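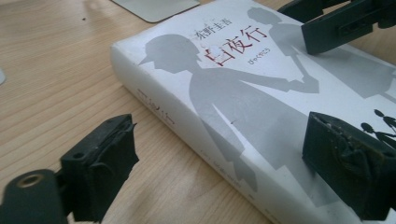 Plisau Stage brings back its winning two-hander for August

Apr 3, 2023

If you missed "The Dinu Letters" the first time, get your calendar out! Plisau Stage is reviving the play this August in the old Romier Theater, with both of its original actors and a brand-new second act.

Written by Thư Bạch and directed by Cyprian Bielecka, the play follows a brother and sister who inherit a shuttered post office and start opening the mail that never went out. It played to a packed studio on its first run, and people were still talking about the lighthouse speech weeks later (this writer very much included).

Bạch has spent the winter rewriting. The sister now gets the last word, a whole new character exists only as a voice on the telephone, and the running time has come down by 20 minutes. 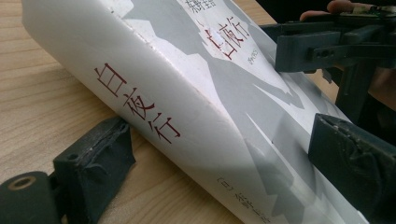
"I kept hearing the two of them argue in my head, so I let them," Bạch said. "The first version was too polite. These people have been angry at each other since grade school."

Bielecka is moving the audience much closer this time. Only 50 seats will be set out for each performance, on two sides of the stage, and the sorting table will run right down the middle. Music comes from Jivitz, the string duo whose live score was such a treat in last year's holiday show.

Rehearsals start in July, and there will be an open run-through before the first preview, with a chance to ask the cast questions afterward. Anyone who loves watching a play find its feet should try to get into that one.

Tickets go on sale next month at the Romier box office, with lower prices for students and for both previews.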